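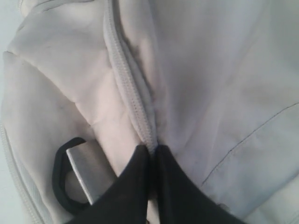 ## Packing a weekend bag that closes without a fight

A soft bag with no frame takes whatever shape you put in it. Pack the corners badly and the zipper has to pull two sides together over a lump. These steps suit a cloth bag and a trip of up to 4 nights.

1. Lay everything out on the bed first. Put back one pair of shoes.
2. Stand the remaining shoes against the two short ends, soles out.
3. Roll pants and sweaters tightly and set them along the bottom. Fold shirts flat and save them for later.
4. Fill the gaps with socks and underwear. Push them well down into the corners.
5. Lay the shirts on top in one flat layer.
6. Put the wash kit in last, in the middle, where you can reach it.

Leave a couple of inches below the zipper. If the top is already domed, take out one sweater and wear it on the trip.

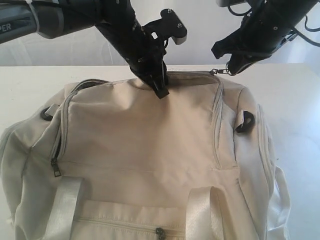 To close the bag, bring the two edges together by hand before you move the slider. Hold the fabric just behind it and pull in short strokes, keeping the lining clear of the teeth. If it sticks, back up an inch and try again. A dry metal zipper can be rubbed with a pencil tip; for plastic, use a bit of candle wax.

Na-rae Ham wrote in July to ask about wet swimsuits. Roll them in a towel, then a plastic bag, and pack them at one end.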